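Last updated: January

The Truna went back together this morning. For my own reference, since I will have forgotten by the next time: the escape wheel arbor has to go in before the centre wheel, and the back plate will not seat if the strike train is even slightly proud. I lost most of an hour to that. The movement is a plain eight-day one with a pendulum, and the case is nothing special, but the plates are thick and the pivots were in better shape than I had expected when Ostap Hrynyshyn left it with me.

Readings so far. On the first run it gained 79 seconds in a day. I lowered the bob by 2 turns of the rating nut and left it overnight, and it now loses a little. One full turn is too coarse for the last stage. I have put a pencil mark on the nut and will move it by quarters from here.

The beat was uneven at first. I bent the crutch very slightly to the left, listened, bent it again, and left it. The tick and the tock are now even to the ear. I could check with the microphone and the laptop, but the cable has a bad joint and I have not mended it.

Afternoon spent on the Ridgeway, which is a different sort of problem. The train counts out at 1472 teeth in the notes that came with it, and I can't make any sense of what was being added up. I have copied the figure into the book with a query next to it. The previous repairer scratched something on the inside of the front plate as well, two letters and what may be a date, mostly polished away by someone after him.
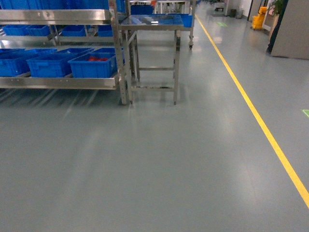
Dorkotness, January

Cold start. The workroom was at nine degrees when I came in and the oil on the bench was noticeably slow to leave the pin. I waited until eleven before oiling anything. In the meantime I cleaned the Ridgeway mainspring barrel, where the old grease had gone to something like brown wax. Pegwood took out most of it. The rest needed two soaks and a brass brush.

The mainspring itself is tired. Laid out on the bench it opens to less than I would like, and there is a set in the inner coils. It would probably drive the clock for five or six days out of the eight, with the rate falling off towards the end. I have ordered a replacement of the same width and thickness. The supplier lists two lengths and I took the shorter, as the barrel was already rather full with the old one.

Stock bins: three blue ones together, the one at the end with red bits in it. I prefer to have one colour of bin for everything and let the contents show, as labels fall off in the cold. My own drawers are still in the old order, with taper pins under T and also under P.

The Truna has now lost eleven seconds over the day. Moved the nut up a quarter turn. The room temperature has to be written down beside each reading or the figures are not worth keeping - the rod is plain steel and it does respond. The last three entries have no temperature and I have struck them out.

Ostap telephoned at four. He wants the Truna back before his sister's visit and asked if the strike could be made quieter. I said a scrap of leather on the hammer would do it, and that it can be taken off again. He also asked about the Mimero, the small carriage clock, which I had not opened. I opened it after he rang off. The platform is clean, one jewel is cracked on the balance cock, and somebody has used the wrong screws on the handle. I have put it on the winding test stand for 720 hours, which he will think excessive, but the complaint is that it stops once a month and there is no shorter way of catching that.

Still to do: leather for the hammer, solder the microphone cable, find the 14 mm mainspring winder. Lamp over the bench flickers when the heater cuts in. Turned the heater off at six and wound both clocks before locking up.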